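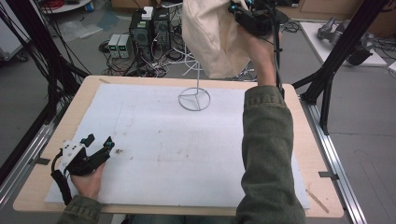

Keeping the Hand-Held Grippers in Service

Decha Rungrueang has looked after the bag-handling cell at Luvora's Botthorpe site since it was commissioned. The cell is used to record an operator working with a pair of hand-held grippers, and his responsibilities cover the grippers, their cabling and the table on which the work is done.

Asked where most of his time goes, Mr. Rungrueang pointed to the cables. "A gripper that is carried in the hand gets twisted in ways a fixed one never does," he said. "The first thing I check each morning is the length between the wrist and the elbow. If it is tight when the operator reaches up, the tie is moved." Ties are replaced every 140 hours of operation, and the cable itself is changed at the first sign of a split jacket.

The finger pieces are inspected at the same interval. Canvas is hard on them, he explained, and a worn edge will let a fold slide out just as the bag is being lifted over a stand. Each pair is opened and closed 11 times on the bench before it goes back into use. Any that stick are set aside for Sylvain Masson, who rebuilds them in the workshop.

Mr. Masson described the printed mounting blocks as the part most often misjudged. "People tighten the screws until they feel safe, and by then the block is cracked," he said. He now keeps six spare blocks on the shelf, and the workshop log shows 385 hours on the oldest one still in service.

The work surface is held to a simpler standard. Foam board marks easily, and Mr. Rungrueang does not replace it for scuffs. "I replace it when it moves," he said. "If the tape has lifted, the stand shifts, and the operator starts correcting for it without knowing."

The next planned stop is in July, when the power supplies will be tested under load and the floor cables rerouted. Mr. Masson expects the cell to be out of use for one morning.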